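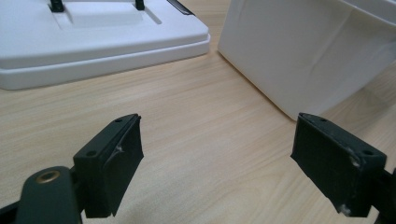 *The top in March, white tray and box toward the back.*

**Thread: Clear finish on a pale desk top – waterborne or hardwax oil?**

---

**dziolkowski_d**

I need to refinish a pale wood desk top and keep it as close to the current color as I can. Length is 159 cm. The frame is a Stollton sit-stand, the top was bought separately through Worketden, and the paperwork says only "clear factory finish" with no chemistry given. The front edge has gone dull where forearms rest. The rest is sound.

Constraints:

- No noticeable yellowing over several years. The desk stands next to a south window.
- Spot repair would be nice but isn't required.
- No spray equipment. Brush, pad or rag only.
- The room is in daily use, so low odor matters.

I have two products on the shelf, a Podalex waterborne polyurethane in matte and a Czerwiński hardwax oil in the untinted version. Both have been used here on other furniture, neither on anything this light. Which one, and how much of the old finish has to come off?

Damian Ziółkowski

---

**kerf_and_set**

Waterborne. Oil deepens the color on day one and keeps going. Even the untinted ones leave the surface looking like it was wiped with a damp cloth. If the target is "unchanged," that rules it out before you get to durability.

As for the old finish, you can't put hardwax oil over an intact film at all. It has nowhere to go and stays gummy. Waterborne will go over a sound, well-scuffed film if it's compatible, so it also saves you most of the sanding.

---

**planed_twice**

> Even the untinted ones leave the surface looking like it was wiped with a damp cloth.

The clear ones do. There are versions with a small amount of white pigment made for this exact problem, and they hold the raw color well. I have one on ash shelving and the match to bare wood is good.

My objection to polyurethane on a desk is the front edge. Forearms mean sweat and skin oil, and when the film fails there you get a line you can't blend. With hardwax you clean it, scuff the area, wipe on a thin coat and buff. It takes a lunch break.

---

**dziolkowski_d**

The Czerwiński can on my shelf is the plain untinted one, so the pigment version would be another purchase. Not a dealbreaker.

---

**kerf_and_set**

The pigment versions have their own trouble. White settles in open pores and in sanding scratches. On a closed-grain board you get away with it. Also, if you spot repair a pigmented oil several times, that patch has more white in it than its neighbors, and by the window you will see it in raking light.

---

**m_hollander**

Before anyone picks a can, find out whether the top is solid or veneered. The advice is different. On solid stock you can sand to bare wood and take your time. On veneer you may have half a millimeter, less at the edges, and the front edge is where he wants to work.

Check the underside and the end. If the lines on the face carry over the end as end grain, it's solid. If there's a seam right at the corner, stop and treat it as veneer until proven otherwise.

---

**dziolkowski_d**

Fair point. I'll take the top off the frame on the weekend and look at the cable cutout, which was drilled through and never sealed.

---

**planed_twice**

While it's off the frame, check it for flatness with a straightedge, across the width and at both ends. If only the top face was ever coated, it may have cupped, and whatever you put on the face should go on the underside too.

---

**kerf_and_set**

That one gets repeated a lot. Coating the underside slows moisture exchange on that side, and it evens out the rate. It doesn't stop movement. A top bolted to a steel frame with slotted holes will be fine either way. I'd seal the cable cutout and leave the rest.

---

**planed_twice**

I didn't say it stops movement. Uneven rate is what causes cupping. We agree on the mechanism, you just don't want to coat the underside.

---
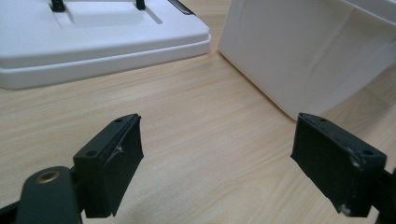
**dziolkowski_d**

Sanding direction is the next thing I'd like to settle. With a random orbit sander it should matter little, but the final pass before a matte waterborne is normally done by hand along the grain, and cross-grain scratches show up under a matte film more than people expect. Most of this top is easy in that respect, with fine streaks that run lengthwise and climb a little to the right. The awkward part is the place where the figure bends around in a loop, to the right of the open area. Straight strokes will cross the lines there whatever I do. Do I follow the curve or ignore it?

---

**m_hollander**

Ignore it. Following a curve by hand gives you uneven pressure and a shallow dip, and the dip is more visible than the scratches. Go one step finer over that area, keep the block flat and keep the strokes parallel with the rest of the board.

---

**kerf_and_set**

Agree on straight strokes. I disagree on going finer in one place only. A patch sanded finer takes finish differently, and with oil you would see a lighter island. With waterborne the effect is small, but then so is the benefit. Same grit everywhere.

---

**m_hollander**

For oil, yes. For waterborne over an old film you aren't in the wood at all, so there is nothing to absorb differently. It depends on what he finds at the cutout.

---

**grit_chart**

Some application notes for the Podalex, having used it on three tops:

1. Raise the grain first if you go to bare wood. Wipe with a damp cloth, let it dry overnight, knock it back lightly.
2. Stir, don't shake. The matting agent sinks to the bottom and the last third of an unstirred can comes out flatter than the first.
3. Four thin coats with a pad. Three is enough for shelves and not enough for a desk edge.
4. Scuff between coats and vacuum. Skip steel wool completely – the fragments rust under a waterborne film.
5. Light use the next day, but no monitor stands or rubber feet for a couple of weeks. Rubber will print into it.

---

**planed_twice**

Four coats with scuffing between is most of a week with the desk out of service. Oil is two coats and done. That should be in the comparison as well.

---

**dziolkowski_d**

Looked at the cutout. The lines do continue through the thickness as far as I can see, but the old finish is dark with dust in there and I don't want to call it yet. I'll scrape a clean section on the end first.

For the time being the plan is a test of both products on the underside, side by side, half of each strip covered with cardboard and the board leaned toward the window. I've written the can batch next to each strip, 248 on the Podalex. The Czerwiński label is too worn to read.

---

**kerf_and_set**

Good. Put a third strip on with nothing in it. Bare wood changes color in sun too, and without a blank you'll blame the finish for it.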